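Is It Worth Fixing the Old Towers? Term Project Report
Computer Hardware and Repair, Dondero Technical College

Why we picked this

Every year somebody proposes that the college refurbish its retired desktops and hand them out to students. The Hetov lab has a storage room full of them. Our group was asked to work out whether the idea holds up. I went in doubting it, and I should say so at the start, because the other members of the group were more hopeful than I was and the conclusions below are a compromise.

The claim we were testing came from a flyer for the Warkby reuse program. It said an old office tower can be made "good as new" with more memory and a cleaning. The flyer gave no test results, no costs and no definition of "new."

What we had to work with

The storage list shows 126 towers. Of those, 71 are marked "complete," but the list doesn't say who checked them or what complete means. We opened a few and found one marked complete with no memory in it at all. I would not plan a giveaway around that list.

We had money for 2 sets of memory and a tube of thermal paste. Anything else had to come out of other machines in the storage room.

Opening the case

The towers are easy to get into, and I will give them credit for that. With the side panel off and the case lying flat, you can reach the board, the power supply and the drive bays without taking much else apart. The blue plastic latches on the drive bays are a good idea and I wish more cases had them.

The processor is a different matter. Once the cooler is off, the old paste has to be cleaned away completely and fresh paste put on before the machine is run again. The reuse flyer skips this step. A student following it could easily put the old cooler back on dried paste and then blame the computer for overheating.

Memory is the part everyone talks about because it is cheap and quick. The notches have to line up with the slot, and the stick should be held by its ends and kept level going in. We also checked the speed and type printed on each stick against the manual for the board. Two sticks that looked the same to us turned out to be different types.
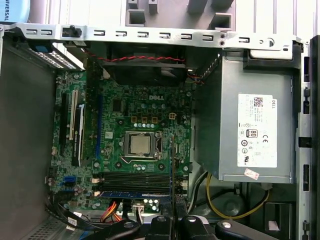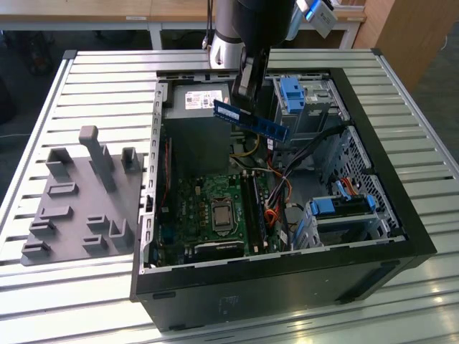

The Dell board with the CPU uncovered, and a memory stick held over the open tower.

What we measured

We timed startup before and after adding memory, using a phone stopwatch. Before the change our test machine took 212 seconds to reach a desktop that would respond to a click. Afterward it was faster, but not by enough that any of us would call it new. Opening a browser with several tabs improved a lot more than startup did.

I don't trust these numbers very far. We used one machine for the timing, we ran each test only a few times, and the Dương lab manual we borrowed our method from says to let the computer sit idle between runs. We didn't always do that.

Problems with the idea

The old hard drives are the slow part, and memory does nothing for them. Replacing the drives would help more and would also cost more, and the flyer leaves that out of its budget.

Power supplies worry me too. We had no way to test one under load. A supply that starts the machine in October may not last until spring, and the student who gets it won't have a spare.

Then there is the labor. Our first tower took most of an afternoon, including the time spent looking for screws.

What we recommend

Check every tower on the list again before promising any of them. Write down what is missing from each. Use the worst ones for parts and stop calling them complete.

Run a small trial with replacement drives and compare it with a memory-only trial. The rest of the group would start giving machines away during the trial. I would wait for the results.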